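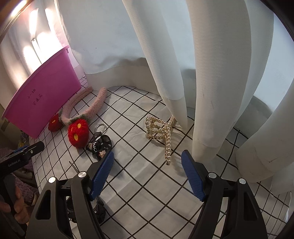

How to record a tidy-up task with two hand-held grippers

Before you start, write the task in one short sentence. Ours is: "Put the hair things into the pink tub." If you can not say it in one sentence, it is two tasks, and you should record them separately.

Choose small objects with different shapes. A claw clip and a soft headband are a good pair, as the fingers must close on them in different ways. For the Pletum set we made 17 recordings with each object.

Open the fingers fully before you come near to the clip. Stop for a moment, close slowly, and lift only when both blue pads are touching it.

12 shares · 4 comments

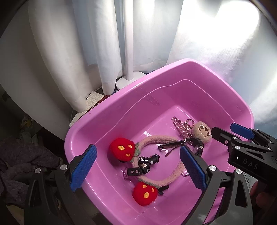
Reading time: 4 min

When there are already many things in the tub, the work becomes more difficult. Bring the pads down on both sides of the headband and keep the second gripper near the wall of the tub, so the two tools do not knock each other. Do not push things with the back of your hand. The robot has no such hand and can not copy this.

If you drop something, do not stop the recording. Pick it up again at normal speed and write "drop" in the notes. We keep these recordings in a separate folder, and in December we will try to train with them also.

Check the files after every 13 recordings, and charge the batteries in the same break.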